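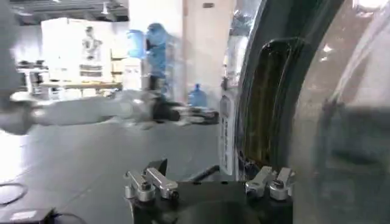

Felicja Marciniak has been at Tamayo for six years, and for the last two she has looked after the main workroom. Her job covers the floor, the shelving, the supply orders and anything made of clear plastic, of which there is a lot.

"People think clear plastic is easy to keep because you can see the dirt," she said. "You can see the scratches too. Once it's scratched it stays scratched."

She wipes the plastic with a damp microfiber cloth and plain dish soap, then dries it with a second cloth. She stopped using window spray after a whole set of covers turned cloudy one April. The paper towels went at the same time. The cloths are washed separately from everything else, without fabric softener.

Handles get their own attention. "A recessed handle collects dust at the bottom, every time. I use a soft paintbrush, a one-inch one. If you just push a cloth in there you pack the dust into the corner."

Curved parts are stored upright in a rack that Henryk Brzozowska built from scrap lumber and strips of old carpet. Before that they were stacked flat, and the ones underneath slowly lost their shape. Replacements come from Gravov. Marciniak orders in the spring, when she does the yearly check, and the last order came to 1852 dollars with shipping. "I had asked for 2000 and got it, so there was a little left for cloths."

The gray floor was here before she was. She likes it well enough. It hides shoe marks but it also hides small screws, and she has found those mostly by stepping on them. She sweeps at four in the afternoon and mops after everyone has gone home, with the cables lifted off the ground first.

I asked whether she labels things. She does, though less than she used to. At one point she had 80 labels up and half of them were out of date. "Now I label what moves. A shelf doesn't need a label if the same thing has been on it for three years."

Waltraud Nolte, who had the job before her, left a notebook of instructions — mostly supply lists and phone numbers. Marciniak still keeps it in the desk and looks up part sizes in it. She has added eleven pages of her own, the latest one on how to get tape residue off with cooking oil.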